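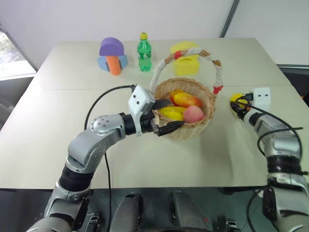
According to Jintana Phetsri, most trouble blamed on the arms of the Remik cell starts in the cabling, and a technician who checks the cables first will usually be finished before lunch. Her maintenance notes, kept with the cell since it was moved to Siriwan, are the main source for the procedures below.

The Remik cell is a two-armed tabletop manipulation cell used for picking and placing light objects. Each arm ends in a black parallel gripper with a small white sensor housing mounted above it. The housing has two round openings on its front face, and its cable is run outside the arm.

Setup

The table is placed in front of the robot and fixed before anything else is adjusted. The cell at Siriwan uses a pale two-panel top. The seam between the panels is checked by hand, as a raised edge can catch a fingertip on a low approach.

Both arms are then sent to the home position and the joint offsets are compared with the values on the setup sheet. Grippers are closed fully, opened fully and zeroed. The stroke is set to 69 millimeters for general work. Sensor housings are aligned last, using a printed target taped to the table.

A test run follows. The usual load is a wicker basket of artificial fruit, with foam blocks and a plastic bottle standing farther back. The basket is considered a hard case - the fingers have to clear the rim and come down inside without pressing on the weave. A tall handle limits the angles from which the wrist can enter.

Routine care

Finger pads are wiped daily and replaced after 1,000 cycles on rough material such as wicker, or sooner if the edges have rounded. Wrist screws are checked every 300 hours of operation. Joint covers are cleaned with a dry cloth only.

Cables need slack at the wrist, but a loop that hangs too low can drag across the table or snag on a load. The notes call for moving each wrist through its full range by hand, power off, after any cable is changed.

Repair

A failed sensor housing is replaced as a unit. Cables were originally supplied by Grindex; replacements have come from Favholm since November and are 400 millimeters longer, so the extra length must be tied back near the shoulder. Alignment is repeated after either part is changed - the joint offsets are left alone.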